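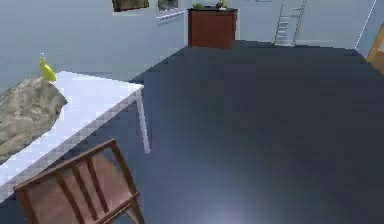
What does the number on the label buy you?

Mornden has put out a 16-year-old rum and wants $600 for it. There are 2,000 bottles, each with its own number, and I'm told they will go fast. Maybe they will. I tried it in March at a tasting run by Vilém Michalík, who poured it next to two younger rums from Pacheco and let us drink before he said which was which.

I liked the Mornden. It had dried fig, furniture polish and a good bitter grip at the end. I also found it tired in the middle, where the wood had eaten most of the cane. The cheaper Pacheco, with its green banana and black pepper, was the glass I went back to.

Irena Wilczyńska, sitting beside me, thinks I'm being unfair. Old rum is scarce, she says, and scarce things cost money. Fine, but that explains the price and tells me very little about the drink. A cask in a hot warehouse can be finished long before anyone gets around to emptying it, and the label will go on counting the years.

I'd want to know where it was aged and whether sugar was added. Mornden's booklet runs to 3 pages and covers neither. It does name the designer of the box.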